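Sallirell reports gains from two-view recording of handheld gripper demonstrations

06/08/2021 - Sallirell has released results from Prukedow, a study of how manipulation skills can be learned from people who carry out a task with handheld grippers instead of driving a robot remotely. The work was done with the software group Vutar and concentrates on tasks where the fingertips have to enter a partly closed space, such as a cabinet, a bin or a housing with one open side.

In the Prukedow method, an operator holds one gripper in each hand. Every gripper carries a cube printed with black-and-white square markers. Software finds the markers in the video and computes the position and angle of each gripper for every moment of a recording. The resulting paths are then used to train a control policy for a two-armed robot fitted with fingers of the same shape.

Enclosures are a known weak point for this kind of tracking. When a hand turns to reach inside, the marker faces tilt away from a head-level camera or pass behind the wall of the object, and the position estimate drifts or drops out. Earlier Sallirell recordings of such tasks were mostly discarded at the filtering stage.

The new procedure makes two changes. The first is a cube mount set further back on the gripper body, so that at least one face stays outside the opening during a normal reach. The second is a smoothing step, written by Vutar, that fills short gaps in one gripper's path using the motion of the other. It relies on the fact that in most two-handed tasks the hands move in a loosely coupled way - one steadies the object while the other works.

According to the report, the share of enclosure recordings that passed filtering rose to 60 percent, more than 2 times the figure for the previous mount. Policies trained on the larger set completed more reach-in trials on the robot, though the report gives those results by task only and offers no combined score. Tasks with a deep cavity improved least. Gaps longer than 2 seconds are still cut, as the smoothing step tends to produce paths that pass through the enclosure wall.

The sessions were recorded in ordinary office space with other people seated nearby and equipment on the floor. The report states that backgrounds were left uncontrolled on purpose, and that lighting was not adjusted between sessions. Operators took part from May onward and received a short practice period before their recordings were counted.

The gripper drawings and the smoothing code are to be released together. Sallirell has not said whether the recordings will follow. A version of the mount with a smaller cube is in testing, intended for openings that the present one cannot clear.

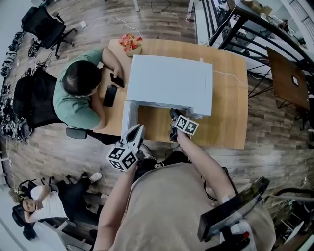 Delić wrote in response that the filtering figure is useful but hard to compare with other work until the rejection thresholds are published, and asked whether the coupled smoothing was tested on tasks where one hand stays idle.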